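Star prism

A star prism is a solid with two identical star-shaped ends joined by straight, parallel sides. The commonest variety, and the one most people mean when they use the term without a qualifier, has a five-pointed star at each end. It turns up in shape sorters, geometry sets, soap moulds, biscuit tins and the bottoms of couch cushions. This article deals mainly with the five-pointed plastic block. For the uniform polyhedra built on self-crossing star polygons, see Pentagrammic prism.

Geometry

The end face of an ordinary star prism is a concave decagon: ten edges, five corners poking out and five tucked in. Extruding it gives ten rectangular side faces, so the solid has 12 faces, 30 edges and 20 vertices. These figures satisfy Euler's formula, which has no objection to dents.

Purists point out that a true pentagram has five edges that pass through one another, and that the toy is merely its outline. The distinction has yet to trouble a toddler.

Between each pair of neighbouring points runs a valley the full length of the solid. A star prism therefore has five ridges and five grooves, and it collects crumbs at a rate the cylinder can only envy. Its volume is the area of the star multiplied by the length, as with any right prism. Finding the area of the star is generally left to the student.

Resting position

Laid lengthwise on a flat surface, a regular star prism settles on two neighbouring ridges with a third pointing straight up. It has five such positions and they all look the same. It will not rest on a single ridge for long, and none of its side faces ever touches the table. Rolling is possible but lumpy, and the block tends to stop within a turn or so, a quality much admired by anyone with sloping floors.

Stood on end it is stable if short and a nuisance if tall. The Tokitton pattern, at 90 mm long, is usually considered the upper limit of good manners.

Manufacture

Most plastic examples are moulded. Sharp points are hard to fill cleanly and unkind to bare feet, so makers commonly round them off. Koubek, whose catalogue once listed 331 solids in a single colour (grey), sold its star prism with knife-like ridges until April of its second year, after which the ridges were softened and the catalogue acquired a page on supervision.

Yellow and orange are traditional, for reasons no one wrote down. Glossy finishes make the effect more elaborate, as the ridges catch the light and the grooves go darker, so that a block of one colour can look like several. 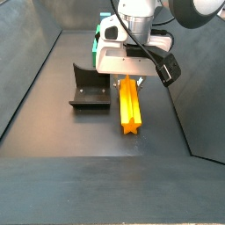 A glossy star prism lying lengthwise, with one point of its end face upward and two on the surface.

Use in shape sorters

In a shape sorter the star is the awkward one. A cube will enter its hole in four orientations and a cylinder in any at all, while the star accepts five and rejects everything between them. Benjamín Benítez, in his pamphlet The Wasach Box and Its Discontents, recorded 200 attempts by a single household and noted that the lid was removed in most of them. He classed this as a valid solution.

The Vutside sorter avoided the problem by making the star hole larger. The cylinder also fits through it.

See also

Antiprism
Pentagram
Shape sorter
Biscuit cutter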